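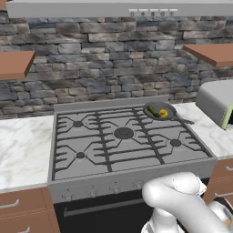 Does changing the kitchen help more than adding demonstrations?

9/4/25

I have been training a pick and place policy in simulation since last May, and I now have a result I trust enough to write down. The question was simple. If I have a fixed amount of training data for a one-arm kitchen task, is it better to have all of it in one kitchen, or to spread it over several?

The task is "move the food out of the pan and on to the counter". The pan is on the gas range and holds a lemon and a long green vegetable. The instruction names one of the two, and the policy has to pick that one up and leave the other alone. The handle sticks out over the right-hand worktop, on the same side as the arm, and it causes more trouble than the food does.

The data

I recorded 100 demonstrations by hand, all in the kitchen I call Prundari. It has the stone wall behind the range, white marble worktops and reddish-brown cupboards. I then used a script to turn those into more episodes. The script cuts each demonstration into short pieces at the moment of grasp and the moment of release, moves each piece so it lines up with the new position of the object, and joins them back together with a straight path. It replays the result and throws away anything that doesn't end with the right item on the counter.

After throwing away the failures I had 3,115 episodes to draw from, across seven kitchens. They differ in wall finish, worktop, cupboard colour, lighting and which small appliances are out. The range itself is the same model in all of them. I would like to change that too, but the grates have to be rebuilt as collision shapes for each new range and it is slow, boring work.

The comparison

I trained two policies with the same network, the same number of steps and the same number of episodes. I named them after the folders they were saved in, which is a habit I should drop, because now I'm stuck with the names.

Stiveck was trained only on Prundari.
Prelta was trained on an even mix of all the kitchens except one, called Pfister, which I kept for testing.

Each was given 200 trials in Prundari and another 200 in Pfister. The pan position, the pan angle and the way the two items lie in it were drawn at random, and both policies got the same draws. A trial counts as a success if the named item is on the counter, the other item is still in the pan, and the pan is still on the cooktop. Time limits were the same for both.

What happened

In Prundari, Stiveck was slightly better. I expected that. All its data came from there and it had seen more pan positions against that wall than Prelta had.

In Pfister, Stiveck failed on more than half the trials. Most of those failures looked alike. The arm moved in the right general direction and then closed the gripper short of the pan, or above it. It wasn't picking the wrong item very often. It seemed not to know how far away the cooktop was once the wall behind it had changed.

Prelta lost very little in Pfister. Its failures there were nearly the same as its failures in Prundari, and most of them involved the pan handle. When the handle points to the right, the arm has to come in over it, and if it comes in low it knocks the pan round on the grates. The food rolls, the lemon more than the other one, and the policy reaches for where it used to be. Both policies do this.

Checks

The first thing I worried about was that the script might produce easier episodes in some kitchens than in others, because of the filtering. I looked at the starting pan positions that survived in each and they covered much the same area. The far back of the cooktop is thinner everywhere, as paths to it are more likely to clip something.

The second was the wall. I made a version of Prundari with the stone replaced by a flat grey and ran Stiveck in it with no other change. It dropped a good part of the way towards its Pfister score. So the stone pattern was doing some of the work for that policy. I had half guessed this from watching the replays, but it was useful to see it with everything else held still.

The third was training seeds. I repeated both runs with a different seed and the order didn't change in either kitchen. That is still a small number of seeds and I would want more before putting this in a paper.

What I can't say

None of it has been tried on a real arm. The simulated food is rigid and has one friction value, and real lemons aren't like that. I also only varied looks. Moving the range to a different height or putting the arm on the other side of it would be a different test, and I would expect both policies to do badly.

Next I'm going to work on the handle. I want to record a few more demonstrations with a higher approach, push them through the same script and retrain Prelta with those mixed in. The trial draws are saved, so the new scores can be set beside the old ones directly.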